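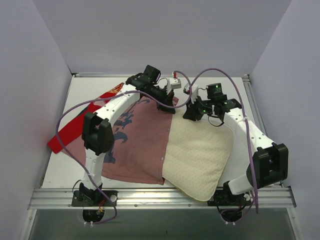 Two-arm tabletop cell from Hiltik: review after one budget year

I write this for people who must plan money for such equipment, in a small workshop or a training centre. I am responsible for purchasing at the Ernley textile workshop. I am not an engineer, so please forgive me if some words are not the correct ones.

What we bought

The set contains two white arms, the rail on which they are bolted, the grippers, the cables and the enclosure with a white floor and lavender side walls. The computer is not included. The tabletop is also not included if you order the short version, and I discovered this only when the second offer came. Please read the list of parts slowly before you sign.

We use it for cloth. Small garments and towels come back to us for sorting, and we wanted to know if two arms can lift, spread and fold them. Cloth is a difficult thing for a machine. A pink printed fabric lying over a red one, with a cream towel on top of one side, is for a person a matter of seconds. For the arms it is a long work, and the seller should say this more clearly.

The arms

They are light and quiet. The links have many small screw holes, and this was useful for us when we wanted to lead the cables another way. Both arms stand at the front, left and right, so the grippers can come close to each other in the middle of the table. For folding this is what you need. The price for this is that the big elbow blocks take space above the sides, and a large piece of cloth will lie under them. For bath towels I would ask for the wider rail.

The purple cables are long and hang in wide loops. I do not like this. Renzo Pellegrini, who made the installation for us, wanted to shorten them, but then the wrists could not turn fully. We left them as they were. I give a minus for it.

The grippers hold thin cotton well. With the dotted towel they often take only the upper layer of the fold, and sometimes they take two layers when you want one. Softer finger pads can be ordered separately. Put them in the first order, the delivery alone costs almost the same as the pads.

What to put in the budget

The price of the arms was the easy part. I had forgotten these:
Spare finger pads, we used 9 in the first year.
One spare motor for the wrist.
Training for two persons, 10 hours.
Delivery from Cerkbridge, 300 pounds, with insurance.
Working time of your own people, more than you think.

We compared with an offer from Mujić. Their arms are stronger and the guarantee is 3 years, but the enclosure was extra and we had no room for the bigger table. My colleague Ognjen Gashi still prefers their offer. For heavier goods he is perhaps right.

Service

In May one gripper stopped to close completely. Hiltik answered the next morning and sent the part without discussion. The manual is weak, especially the chapter about calibration, where two drawings are exchanged.

Would I buy it again? For trials and for training, yes. For daily production with a fixed number of pieces, I would wait and ask first for a test with your own cloth.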